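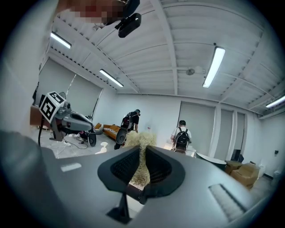

Does this straw-like filling not get into everything you pack, asks Tibor Kovács.

It does, Tibor, a little. I buy it in bags of 245 grams from a shop in Tollesholm, and I shake out every handful before it goes into a box. The small broken pieces stay behind and the long ones hold together well.

For heavy things I make a nest first, press it with the hand, then put more on top. For food I use paper between – the straw should never touch it.

Veronika Magyar wrote to me that she keeps hers from one December to the next. I do the same, if it still smells clean.

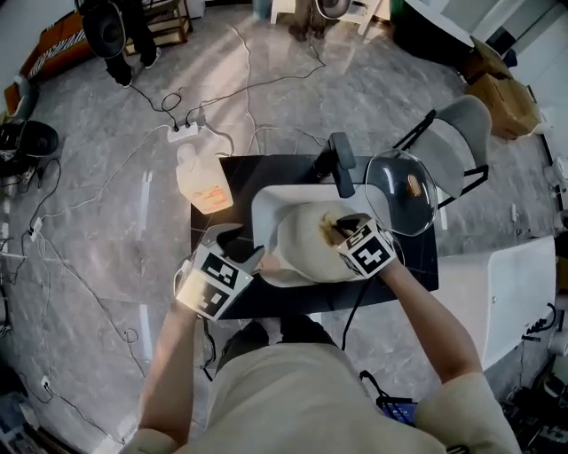

Glass is what I fear most when I send a serving set. A flat white tray like this one, with round corners, is easy, you only need straw under and over. The dome lid is another story. I don't like to see it lying so near the side of the table, and in the box I fill it inside also, up to the rim.

The set goes to Adthorpe on Tuesday. I keep two handfuls of straw for the corners – they are always emptier than you think.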